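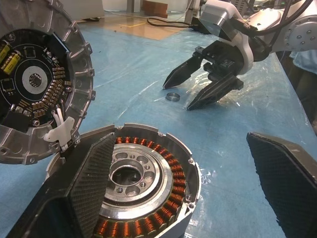

4.3 Getting to know the two halves of the motor

Now you get to the good part! With the housing open you have the two halves of the Fallar wheel motor to work with: the end cap, which carries the round circuit board, and the stator, which carries the copper. Take five minutes to look them over before you pick up a tool. Most of the people who come through the Restville bench course say this is the moment the whole motor starts to make sense.

Before you start

Cover the work table with a clean plastic sheet. A few wrinkles won't hurt, but shake off any metal filings left over from section 4.2. They love to hide between coils.

CAUTION: The capacitors on the board can hold a charge after the battery is unplugged. Leave the motor disconnected for 31 minutes, then check across the terminals with a meter before your fingers go anywhere near them.

Inspecting the end cap

1. Lay the end cap down with its inside facing up. Never rest it on the board side.

2. Find the two yellow capacitors, lying side by side near the edge of the board. Look for swelling at the ends or any crusty residue at the leads.

3. Move to the white disk near the middle of the board. Check the square teeth in its opening for chips or rounding. Don't pry on it.

4. Follow the curved band of small tan and gray parts with a magnifier. It's a beautiful bit of layout, and well worth a slow look. You are hunting for scorched spots, cracked chips and dull or grainy solder.

5. Check the white plastic clip beside the screw boss. It sticks out past the housing and gets snapped off more than any other part (order number 842, sold in pairs).

6. Run a dry cotton swab around each bolt hole. Old thread locker comes off in flakes, so tip the cap and tap it gently when you're done.

Note: No spray cleaner on the board, please. A soft brush does the job.

Inspecting the stator

7. Set the stator next to the cap with the coils facing up, and keep both hands on the rim when you move it. It's heavier than you expect.

8. Look along the ring of copper coils under a bright lamp, turning the housing a little at a time. Healthy windings are glossy and even in color. A dark brown patch usually means heat, and you should go to section 6 before doing anything else.

9. Wipe the stepped faces of the hub with a lint-free cloth, working outward from the bore. The round holes in the face come in different sizes, so don't try one bolt in all of them.

10. Feel around the thin outer rim for breaks and notches. Mark anything you find with a paint pen and write it on the Sembiring inspection card. If the rim is damaged, stop here and compare it with chart 297 before planning reassembly.

Note from Kanchan Shakya, bench lead: Take your own photos at this stage, lots of them! I still look back at mine when I'm putting a motor together again.

Parts mentioned in this section

Plastic clip, pair: 842
Rim damage chart: 297
Lint-free cloths: 312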